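Skadik Street Tenant Repair Program
Progress report to the Horobets Fund, second period
Prepared by Yolanda Oyelaran, program manager

Where we are

The grant pays for small repairs in rented homes where the landlord is slow to act or the tenant can't wait. At the end of November we had closed 393 repair requests since the start of the grant. The target for this point was lower, but the mix of jobs has been lighter than we planned for. A good share were door closers, dripping taps, window latches and draft strips, all of which go quickly. The heavier jobs, mostly damp and subfloor work, are behind.

We have 28 requests open. Nine of those are waiting on a landlord's signature and can't move until we get it. The rest are scheduled or waiting on parts.

Staffing

Macario Olvera continues as lead repairer. Torunn Wikström joined in the second month of this period and took over the Arkberg blocks, which had been shared between two part-time people before. Travel time has dropped as a result. We had a gap of five weeks before she started, and the Arkberg backlog from that gap was cleared only at the end of the period.

Anjani Jugah handles intake. She has rewritten the phone script so that the caller is asked for floor, entry code and stopcock location on the first call. Before the change, repairers were turning back from locked entrances several times a month. It still happens, but much less.

We have not filled the second intake post. Two rounds of advertising brought few applicants with evening availability. We would like to move that salary line to repair hours for the rest of the grant, and a budget note on this is attached separately.

Damp and subfloor work

This is the weakest part of the report. We committed to 30 damp jobs in the grant year and have finished 11. Three things have slowed us down. The moisture meter we bought first gave readings that drifted, and Macario stopped trusting it. The replacement came in after six weeks. Two landlords in the Undine buildings disputed whether the damp came from outside walls or from tenants drying clothes indoors, and we had to wait for surveys. And the work itself takes longer than we costed. We allowed a day and a half per job, and the real figure is closer to three.

We have changed the order of work. Survey first, landlord letter second, booking third. The tenant now gets a date only after the landlord has agreed in writing. Tenants don't like the wait, but the cancellations were worse.

Doors, walls and interior finish

Interior work picked up in this period. Most of it follows from something else: a wall opened for a pipe, a door frame repaired after a forced entry, a room repainted after a leak upstairs. We set a fixed price for patching and painting one wall, and a second price for a door and frame. The fixed prices have saved a lot of quoting.

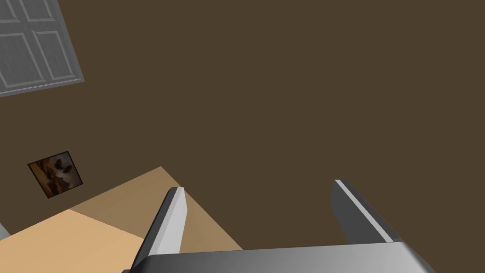 4 min read

Paint has been a small but steady source of complaints. Landlords want one neutral color throughout a building and tenants often want to keep the color they have. Our rule is now that we match what is there if a match can be bought off the shelf, and otherwise use the landlord's standard color after telling the tenant. Torunn keeps a list of the standard colors for each building in the shared folder.

Paneled doors cost us more than flat ones, both for filling and for painting, and we had not priced them separately. We will do so from the start of the next period.

Spending

Materials are slightly under budget. Labor is on budget. Transport was over in the first half of the period and has come back down with the new split of areas. The largest single purchase was the second-hand van, which needed a clutch within a month. The seller paid for half of it. We have kept back the rest of the vehicle line in case the brakes need doing before spring.

Tool losses came to a cordless drill and two sets of bits, taken from the van overnight. The van is now parked in the yard behind the office and tools come indoors at the end of the shift.

What tenants told us

Anjani calls back a sample of households two weeks after each job. She reached 19 households in the last round. Most were satisfied with the repair. The common complaint was the arrival window, which we set at four hours. Several people had taken a morning off work and then found the repairer came at 12:30. We are testing a two-hour window in Arkberg, with a text message when the repairer leaves the previous job.

One tenant complained about dust left after sanding. Macario went back and cleaned it up. We have added dust sheets and a small vacuum to the standard van list.

Changes we are asking for

Beryl Ackroyd, as our grant officer, asked us to put any requested changes in one place. They are:

Move the unfilled intake salary to repair hours.
Reduce the damp target for the grant year to 20, with the cost per job revised upward.
Allow interior finish work to be charged to the main repair line when it follows directly from a funded repair.

If the damp target stays as it is, we will need a third repairer for at least four months. A costing for that is in the budget note.

Next period

We will start on the ground floor flats in the Undine buildings as soon as the second survey is in. Anjani will send the landlord letters in one batch. The boiler room door at Skadik Street still needs a new closer, and the part is on order.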